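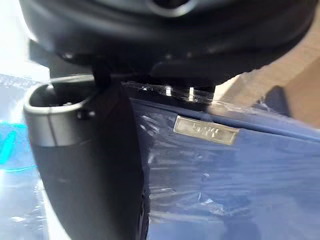
Zachary Chan
May

Speaker notes - "Does the loyalty card love you back?"
Jilstead Library, Saturday, upstairs room

Start with the show of hands. Who has a points card on them? Keep yours up if you know what one point is worth. Wait. Let them look at each other.

My own card, from Sheikh the grocers. 615 points after a whole winter of shopping. I asked at the till what that would buy and was told a jar of mustard, if the mustard was in the offer. It wasn't.

Now the claim you always hear - members save money. Compared with whom? Usually with the shelf price, and the shop sets the shelf price. Ask what the thing cost before the card came in. (I kept receipts. Read out the coffee one, slowly.)

The Stimamdale survey. 188 people, all of them stopped outside the shop with a card in their hand. 50 said they would "definitely" shop there less without it. People say all sorts outside shops. I would want to see their bank statements.

Be fair here: if you were buying it anyway, take the discount. I do.

Skip the privacy bit if we are past seven minutes. Someone will ask about it regardless.

Finish on the expiry dates. Read the small print from the Hirov leaflet, then questions.

Comments

Marge: My points ran out the week before Christmas. Furious.

T. Oldroyd: Bit harsh. I get free petrol out of mine.

Marge: Free how though?

Recent talks
Is own-brand really the same stuff?
Meal deals: who is the crisp for?
Extended warranties, again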